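Free folding day back at the Stular laundry room

The folding tables are out again at the Stular building and anyone with a full basket can come use them, organizer Benedito Furtado said this week. Washing too, if you have detergent. Doors open at 8 a.m. and it runs all through September.

Last years drive took in 1,096 pieces of clothing, mostly jeans and kids stuff. Furtado wants more this time. Everything donated gets washed, folded and sent on to the Tadik shelter. Jeans go in their own pile, folded flat, label side out so sizing is quicker. Shirts and anything blue or dark kept away from the whites, please.
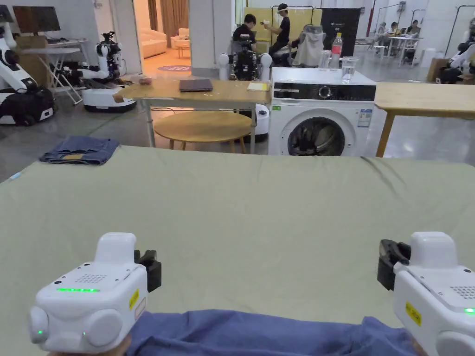

What should people bring?

Clean or dirty clothes in any size, as long as zippers work and there are no big holes. Coats are fine. No shoes, no bedding, there isnt room.

The front-loader was bought over the summer for $299, secondhand, paid for by a bake sale at Guérin. A second one is still on the wish list. "One machine is slow going when the bags pile up," Furtado said. "But we get there."

Drop-off is at the side entrance on the Bikau parking lot. Two bags per household for now, more if the shelves clear. Ring the bell, someone will come down.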